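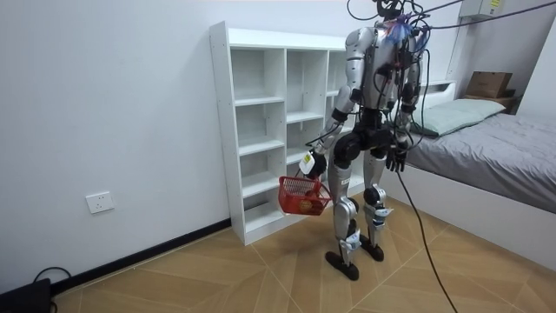
The county put out its burglary numbers for the Etlow patrol area in February, and I went through them after Delwyn's message. There were 41 reports for the year. Most of the ones on our side of Shenoy Avenue were daytime entries through a back door or a ground-floor window, and the bedroom was the room most often gone through. A detective at the substation told me they go for the dresser first, then anything on open shelves. A cubby unit with open fronts, like the white one against the bedroom wall in the photo, leaves whatever you put in it in plain view, so it's a poor spot for a jewelry box or spare car keys. Use a drawer in the kitchen or the laundry room instead.

On the points Delwyn raised:

> From: Delwyn Grimshaw
> To: Stustolel Street list
>
> Does anyone know what is going on with the break-in at the corner
> house? We saw two patrol cars there at 4 p.m. and nothing since.
> Also my brother-in-law says the police won't come out if the loss
> is under $400, you just fill in a form. Is that right? And should
> we all be changing our locks? I had a quote from Trosteck for
> $1,599 to do the front, back and garage and I'd like to know if
> that is normal before I say yes.
>
> Delwyn

The corner house: the report is open and no arrest has been made. The owners are fine and were at work when it happened. They have asked that people not stop by to ask about it. If you have camera footage of the alley from that afternoon, between noon and 4 p.m., call the substation front desk and they will tell you how to send it. Please don't post it to the list.

The $400 question: I asked. If someone got into the house, or tried to, call it in and an officer will be sent whatever the loss is. The online form is for things like a package off the porch or a bike from the yard with no suspect. You still get a report number from the form - your insurance company will want it.

Locks: I can't say if that quote is fair, I don't know what hardware is in it. Ask for the parts and labor on separate lines and get a second quote. In the corner house case the back door was unlocked, so new locks would not have changed much there.

I still need people to check the phone tree. Mine has 2 wrong numbers on the north end of Stustolel and there are probably others. Send corrections to me directly and not to the whole list.

Sudheer Panicker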